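Folding with handheld grippers: a starter guide for laundry staff

Our folding robots learn from us, and I love that! You do the folding, they get the practice.

1. Lay one garment on the bed and leave plenty of bare sheet.

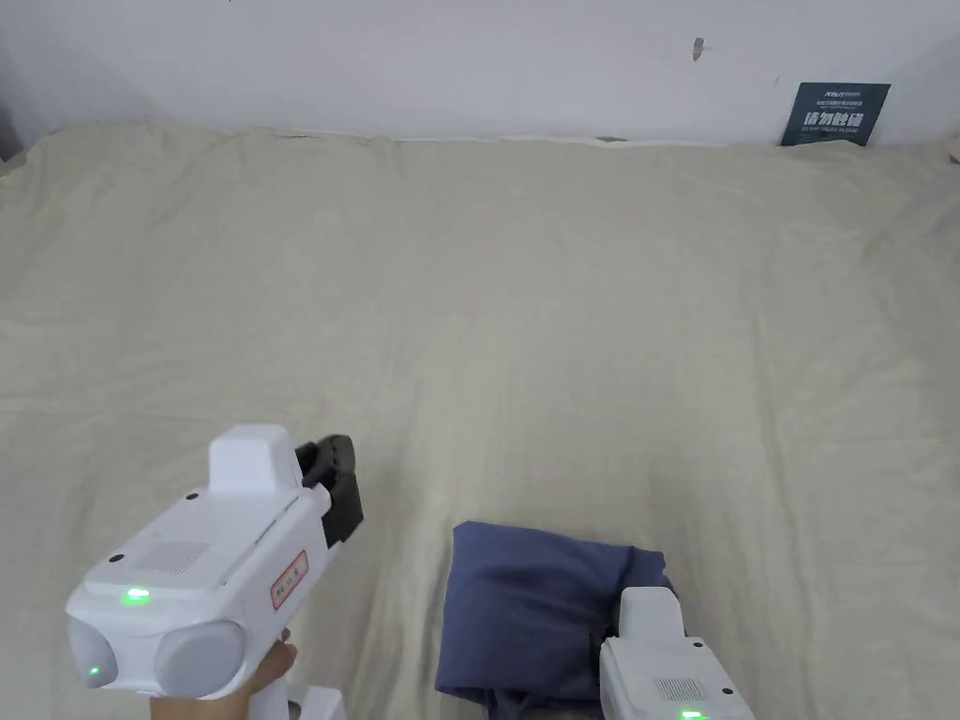

2. Take a gripper in each hand and go slowly. My first 15 folds were dreadful (my 80th was lovely).

3. Bring both jaws in level, one each side.
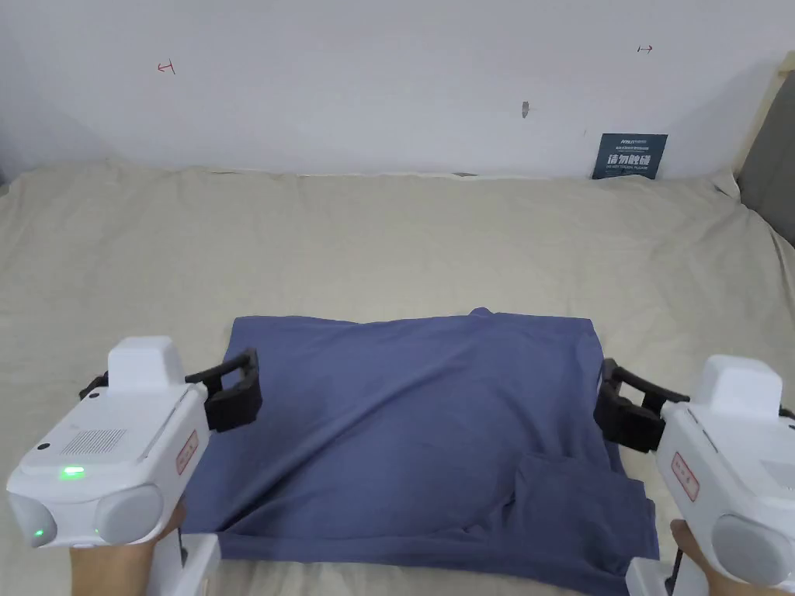

Folded T-shirt, with a gripper at each side.

Swap jobs after 40 garments.

Related
Wirness: new shift roles
Plasport gripper care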